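Sillow teleop, lid and pot task, 8/21/23

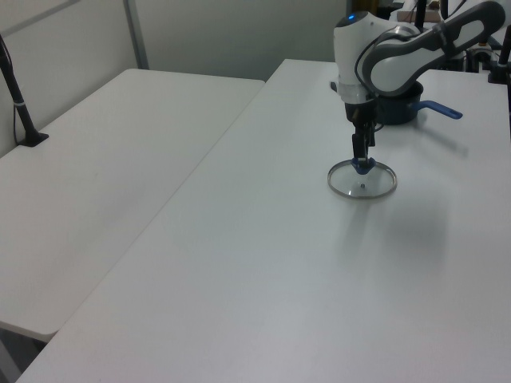

Gripper on the lid knob, pot behind.

Miroslava driving, me logging. Target is 200 demos for this task before we move to Riltville.

Grasp on the blue knob is fine if the fingers come straight down. With any tilt the lid rocks on its rim and the wrist force trips. Cut the hand controller scaling in half for the last 8 cm, felt better.

Discarded 2 episodes, operator paused too long mid-reach. Log rate still on the June settings, check with Štěpánek.

Next: start with the lid on the pot.

N. Kollár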